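New Worktables Installed in Edoto Hall Study Rooms

The Jillumov Public Library has completed the replacement of worktables in the study and activity rooms on the second floor of Edoto Hall. The rooms reopened to the public in July and may now be reserved through the front desk or by telephone.

The project replaced furniture that had been in regular use for many years. The former tables had glossy tops that reflected the overhead lights, and a number of them had become unsteady. In a survey conducted by the library last winter, 419 patrons submitted comments on the second floor. Glare from the table surfaces was the complaint raised most often, followed by noise from the stairwell and a shortage of coat hooks.

"Patrons told us that they were moving their papers from one end of the table to the other in order to read them," said Pushpa Goel, director of public services. "We asked for a surface that would be comfortable to look at over the course of an afternoon, and that could be wiped down easily between groups."

The library purchased 40 tables under a single contract with Katiyar, a furniture supplier that has previously outfitted the children's room and the periodicals area. Delivery took place in stages so that at least one study room could remain open during the work. Assembly was carried out in the mornings, before the building opened to the public.

Color was the subject of some discussion. Staff members reviewed samples in white, pale gray, dark brown and mauve, and placed each of them in the rooms for a trial period. White was judged too bright under the existing lamps, and the dark brown sample showed dust within a day. The mauve finish, a muted shade that falls between dusty rose and a warm gray-brown, received the most favorable remarks from patrons who filled out comment cards during the trial. The surface is smooth and matte and carries no pattern.

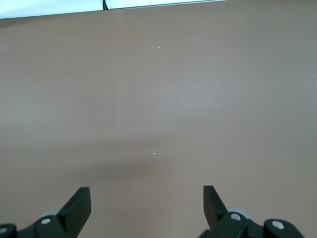
A mauve tabletop at Edoto Hall, with a pale background beyond its far edge.

Aleksandra Mazurek, who oversees the building's furnishings, said that the appearance of the finish changes with the light. "In one part of the table it may look cooler and more gray, and in another it is closer to brown," she said. "People who saw only the small sample were surprised by that. We recommended that everyone look at a full-size table before giving an opinion."

Ms. Mazurek added that small crumbs and bits of paper stand out against the new color more than they did on the old tables. The cleaning schedule has been adjusted accordingly. Tables are wiped at opening, at 1 p.m. and again at closing, and cloths are kept in the cabinet beside the door of each room for patrons who wish to use them. Only the cloths provided should be used. Household sprays and abrasive pads can leave shiny patches on a matte finish and are not permitted.

The rooms are intended for reading, group study, tutoring and quiet tabletop activities. The library's map-reading circle, its beginning sewing class and the homework help program have all returned to the second floor after meeting temporarily in the basement. The sewing class will continue to use cutting mats, which are available from the program office. Craft knives may not be used directly on the tables, and glue, paint and ink should be used only over a protective sheet.

Food is not allowed in the study rooms. Drinks in closed containers are permitted, as before.

Apinya Khamphan, who coordinates the homework help program, said the plain surface has been useful for younger students. "They spread out a worksheet and a few counting pieces, and the pieces are easy to find," she said. "We had planned to buy trays for that purpose and have decided to wait."

The cost of the tables was met in part by a grant from the Sarnivus Fund, which supports improvements to reading rooms and community meeting spaces in the region. The remainder came from the library's annual furnishings budget. No change was made to the chairs, which were purchased more recently and were found to be in good condition. Replacement glides have been fitted to the chairs in the two rooms with hard floors.

Tables in sound condition were offered to local schools and community groups. Those that could not be repaired were sent for recycling. Ritu Pandey, head of facilities, said that all of the former tables have now left the building and that the loading area behind Edoto Hall is again open for book donations.

A second phase of work will address the stairwell noise noted in the survey. The library plans to fit new seals to the study room doors and to install additional coat hooks along the corridor. Room 142, the largest of the second-floor rooms, will be closed for several mornings while its door is rehung. Groups with standing reservations in that room will be contacted directly and offered another space.

Reservations for the study rooms may be made up to two weeks in advance. Each reservation is limited to three hours, and a room that has not been claimed within 15 minutes of the starting time may be given to another party. Tables may be moved within a room but should be returned to their original positions at the end of the session. A floor plan showing the standard arrangement is posted inside each door. Patrons who need a table at a different height should ask at the front desk when making a reservation.

Comments on the new furniture may be left in the box at the top of the stairs. Tsegereda Bogale, patron relations officer, will review the cards each month and forward requests for repairs to the facilities office.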